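Teppichboden Juška von Vetby, hellgrau meliert

Wir haben den Juška im Februar im Flur verlegt, 14 Quadratmeter. Der Flor ist niedrig, die feinen Streifen in Hellgrau, Weiß und Dunkelgrau schlucken Krümel ganz gut. Bürostühle rollen leicht darauf.
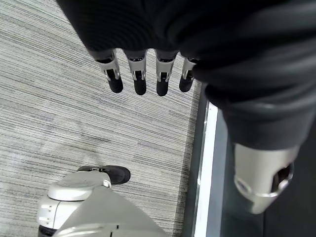

Zum dunklen Boden nebenan haben wir eine weiße Leiste gesetzt – sieht sauber aus, zeigt aber jeden Schuhabdruck. Saugen geht schnell. Der Geruch war nach 2 Tagen weg. Abzug gibt es für die Schnittkanten, die etwas fransen. Vier von fünf Sternen.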